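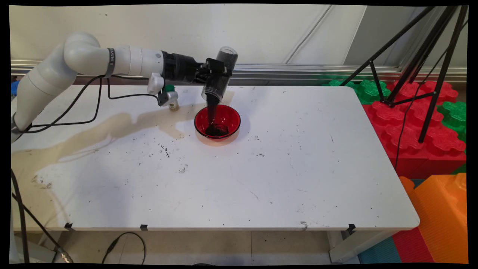 1 min read

Dry stores: weighing and tipping out

Lesia Skoryk has asked that anyone using the kitchen table at Ronlow tips dry goods into a bowl before weighing. Put the bowl well back on the table and pour slowly, as the dark, grainy stuff clings to the sides of the clear tubs. Tap the tub out when you finish.
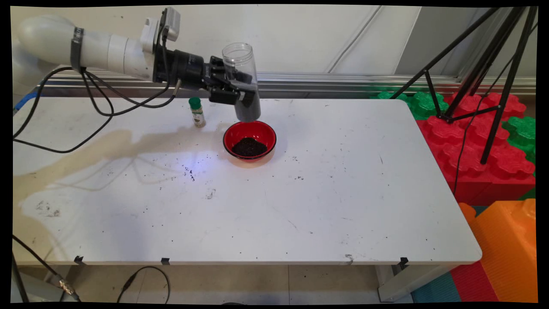
Red bowl and clear tub, with the green-capped jar alongside.

Brown marks on the white top should be wiped with warm water and a soft cloth. Please don't use scourers, the surface is scratched enough. New tubs are on order from Nillow.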